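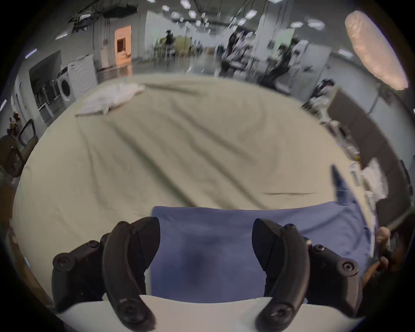
Abb. 1: Blaues Tuch auf beigefarbenem Bettlaken, im Hintergrund ein zerknülltes weißes Tuch

Projektbericht: Restfeuchte und Trocknungsdauer von Haushaltstextilien bei Innenraumtrocknung

1 Aufgabenstellung
Im Wohnheim Gallidley wird Wäsche überwiegend in den Zimmern getrocknet. Untersucht wurde, wie stark die Trocknungsdauer vom Flächengewicht des Gewebes und von der Aufhängung abhängt. Die Feuchteabgabe an die Raumluft wurde nur rechnerisch betrachtet. Die Messungen fanden im Oktober statt, vor Beginn der Heizperiode.

2 Material und Methode
Geprüft wurden Bettlaken, Kissenbezüge und Tücher aus Baumwolle. Alle Teile wurden vor der ersten Messung zweimal ohne Weichspüler gewaschen, um Appreturreste zu entfernen. Die Restfeuchte ergibt sich aus der Differenz zwischen Feucht- und Trockenmasse, bezogen auf die Trockenmasse. Als trocken galt ein Teil, wenn sich seine Masse zwischen zwei Wägungen im Abstand von 30 Minuten nicht mehr änderte.

Gewogen wurde mit der Tischwaage Delia, die Raumluftwerte zeichnete ein Logger vom Typ Menzies auf. Die Auswertung erfolgte mit dem Tabellenwerkzeug Brirkari. Insgesamt liegen 1.668 Einzelwerte aus 31 Trocknungsgängen vor. Zwei weitere Gänge wurden verworfen, da das Fenster zeitweise offen stand.

3 Ergebnisse
Der Verlauf zeigt bei allen Geweben zwei Abschnitte. Zunächst sinkt die Masse nahezu linear, die Verdunstung wird von der Oberfläche und der Luftbewegung bestimmt. Danach flacht die Kurve ab, weil das Wasser aus dem Faserinneren nachgeführt werden muss. Bei dicht gewebten Laken liegt der Übergang später als bei den Tüchern.

Den größten Einfluss hatte die Aufhängung. Doppelt gelegte Laken trockneten an der Innenseite deutlich langsamer — auch dann, wenn sich die Außenseite bereits trocken anfühlte. Säume und Nähte blieben in jedem Gang am längsten feucht. In Gängen mit einer relativen Luftfeuchte über 80 % wurde das Trockenkriterium am selben Tag nicht erreicht.

4 Fehlerbetrachtung
Die Auflösung der Waage ist für die Laken ausreichend, bei den kleinen Tüchern geht sie merklich in das Ergebnis ein. Zum Wägen mussten die Teile abgenommen und neu aufgehängt werden, wodurch sich die Faltenlage änderte. Die Luftgeschwindigkeit wurde nicht gemessen. Aussagen zu anderen Fasern, insbesondere zu Mischgeweben, lassen sich aus den Daten nicht ableiten.

5 Weiteres Vorgehen
Für die Folgemessung ist eine hängende Wägezelle vorgesehen. Die Rohdaten sind zusammen mit der Auswertedatei im Projektordner abgelegt.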